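# Chapter 7: Small Objects on Large Surfaces

Put a single pot on a wide table and the table looks bigger. Put a second object beside it and people start to compare the two. This chapter is concerned with that second object: how tall it should be, how dark, and how far from the edge.

Most of the exercises use a square top and no more than 2 objects. Work standing up, and look down at the table before you look across it.
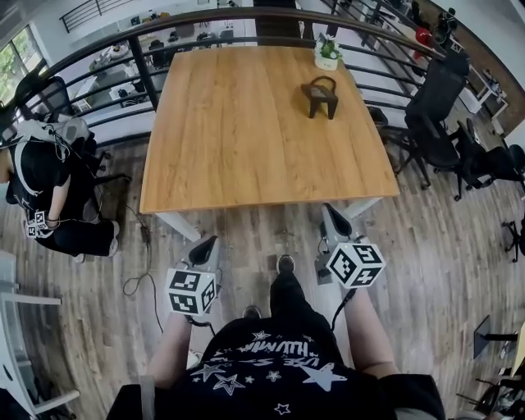 **Figure 7.2** Square table with a light oak-colored top; small dark brown wooden piece and white flowerpot toward the far edge.

Section 7.1 deals with color. A dark piece on a pale top reads as heavier than it is, so it can be smaller than you expect. Section 7.2 covers spacing, using the table in the figure. Section 7.3, by Kaede Iwasaki, turns to plants and the height of their pots.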